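From: Nkechi Edet
To: laundry-automation list
Date: 31/05/2022
Subject: Re: [laundry-automation] Mereo two-arm folding kit, worth the lease?

Naima Amrani wrote:
> Hi all,
>
> We have had a quote from Midach for the Mereo kit (two arms, torso
> base, head camera, folding software) on a twelve-month lease. Our
> load is mostly bath and hand towels from guest houses, plus some
> kitchen linen. Very few sheets.
>
> Before I take this to our manager I would like to hear from anyone
> who has run it on real stock and not the sample towels they bring to
> the demo. Specifically:
>
> 1. How long did setup take, and did you need their engineer?
> 2. How does it do on mixed towels?
> 3. What does the service plan cover?
> 4. Would you pick it over the Gaber single-arm unit?
>
> Thanks,
> Naima

Naima,

We have had the Mereo on trial at our Kukia site. Loubna Radwan set it up with me and Dalia Shehata has been running it on the day shift. I'll take your questions in order. Prices are left out because Midach quotes each site separately and ours would not help you.

1. Setup

It came on a pallet in three crates. The torso base is the heavy part and you want a pallet jack and a level floor for it. The arms bolt on at the shoulder and the plugs are keyed, so you can't cross left and right. We did the mechanical part in a morning without their engineer.

Calibration took longer. The manual wants a table 700 mm high and 700 mm deep, and it means it. Our first table was a little taller and the left arm kept stopping with a reach fault near the front edge. We cut the legs down and the fault went away. If you already have benches you like, measure them before you sign.

They also tell you to cover the table with something matte and light in color. Our first cover was shiny and the camera lost the towel edges under the ceiling lights. The beige cover we use now is fine even with creases in it. Pale towels on it are still found most of the time, though a plain cream one will sometimes get a second look before the arm moves.

Cable routing is the one thing I would call unfinished. The cable on the arm hangs in a loose loop and the clips supplied are too small to hold it. Siham El Sherbiny at Midach sent us larger ones when I asked. Ask for them up front.

2. Mixed towels

We ran a batch of 254 towels, sorted by size but not by color or thickness. 16 needed a person to step in. Most of those were thick towels where the gripper took hold of the top layer only, and the fold came up short. A few were thin ones with fringed ends, which got pinched along with the layer under them. There was no damage to any of the stock, and I checked the hems myself because that was what worried me.

Scalloped and fringed borders are slower in general. The software looks for a straight edge and a fancy border makes it look twice. You can turn on a setting called soft edge, which helps, but it is off by default and the manual mentions it once, in the back.

Stacking is good. You tell it how many piles and where, and it keeps to that. It does not sort by color, so if you want all the blues together you have to feed them together. Size sorting is supposed to be in the August update. I would not plan around it.

On speed, a person who folds for a living is faster, and by a lot. Dalia can do several in the time the Mereo does one. What we get out of it is that it keeps going through breaks and through the late hours when we can't staff the bench. Whether that pays depends on your volume in those hours. Please work that out on paper with your own numbers – the calculator on their site assumes a full feed all night, and we have never had that.

Feeding is manual. Somebody has to put each towel on the table, or you have to buy the separate feeder, which we have not tried. Their sales sheet shows the feeder in every photo, so check whether it is in your quote. It was not in ours.

I saved the picture below from the head camera with the right arm making a fold on a yellow towel. The finished piles go to either side and the next towel goes in the middle. Leave the back of the table clear toward the wall or the arm will slow down to plan around whatever is there.

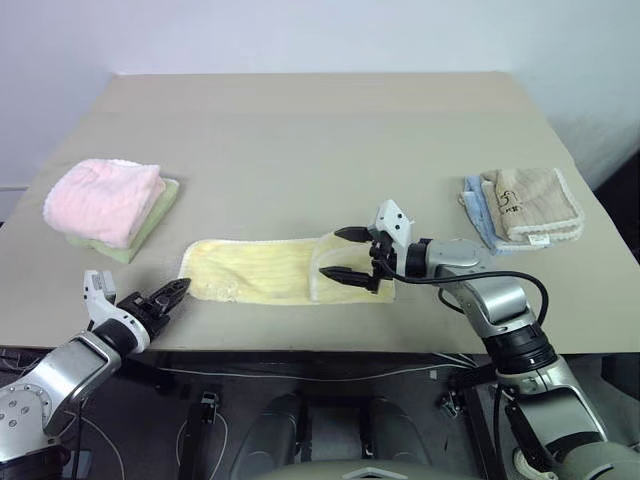
3. Service plan

There are two levels. The basic one covers remote help on weekdays and software updates. The full one adds a swap unit for either arm and one visit a year. Gripper fingers are counted as wear parts under both, so you pay for them. We have used one set so far. They come off with a hex key and the new ones go on without recalibrating, as long as you don't loosen the mount behind them.

Remote help has been decent. I opened four tickets and got a useful answer to three of them within the day. The fourth was a question about saving fold patterns per customer, and that one is still open. If per-customer folds matter to you, get the answer in writing.

We took the full plan for the trial. If we keep the machine I will probably drop to basic, but we have a maintenance person on site and you may not.

4. Mereo or Gaber

We had the Gaber single-arm unit on loan last year. It is cheaper, smaller and easier to move. With washcloths and flat napkins I would take the Gaber. With bath towels it drags the cloth across the table to make the fold, and the layers end up out of line, so we were straightening nearly every one by hand. The second arm on the Mereo is useful mainly for spreading the towel out before the fold. For the load you describe I would go with the Mereo, but on a three-month lease if they will give you one. They did not advertise it to us and agreed when Loubna asked.

Two more things for your list. Ask what happens to the recordings from the head camera. Ours stay on the local machine unless we attach them to a ticket, but that had to be set during install. And ask for the emergency stop on a longer lead. The standard one didn't reach the side where our operator stands.

I can send the batch log off list if you want it, and you are welcome to come by and bring a bag of your own towels. Mornings are better.

Nkechi Edet
Kukia site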